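Preparing a Horn Section for a Community Concert

Ensembles performing in the Coman Hall series are asked to prepare their section parts before the first full rehearsal. The steps that follow apply to any group with two or more horns.

Step 1. Mark the parts. Number every measure and write in breaths, cutoffs and releases. The lead trumpet decides the phrasing, and all other players copy it in pencil.

Step 2. Rehearse without the rhythm section. Set the metronome 10 beats below performance tempo and play each passage in unison rhythm on a single pitch. Return to the written notes once the attacks line up.
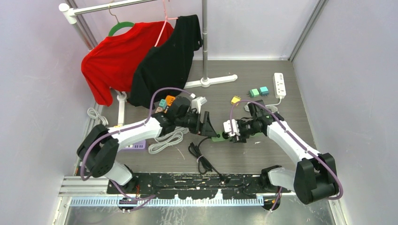 Step 3. Balance the chords. Hold each voicing for four slow beats, starting with the lowest part and adding players upward. Inner voices are often too soft - the second trombone in particular should play with a full sound.

Step 4. Assign the solos. Limit each soloist to two choruses unless the director agrees otherwise. Backgrounds enter on the second chorus, at a volume that leaves the soloist clearly in front.

Irina Grecu, who directs the Susance Big Band, recommends that sections meet for 30 minutes before each full rehearsal and leave new material for the end of that time.
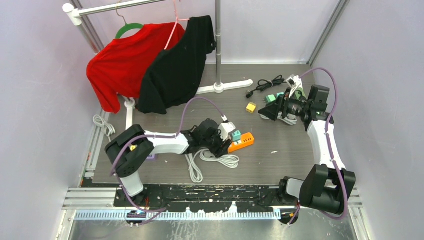
Step 5. Run the full set. Play the program in order, including announcements and mute changes, without stopping. A set should last no longer than 50 minutes. Players should note any errors and raise them afterward with the section leader.

Step 6. Confirm the stage plan. Trumpets stand at the back, trombones sit in the middle row and saxophones sit in front. The hall seats 500, and the horns do not need individual microphones except for solos.

Completed stage plans and a final set list are due at the Coman Hall office by the end of June. Late changes should be given to the stage manager before the sound check, which begins at 4 p.m.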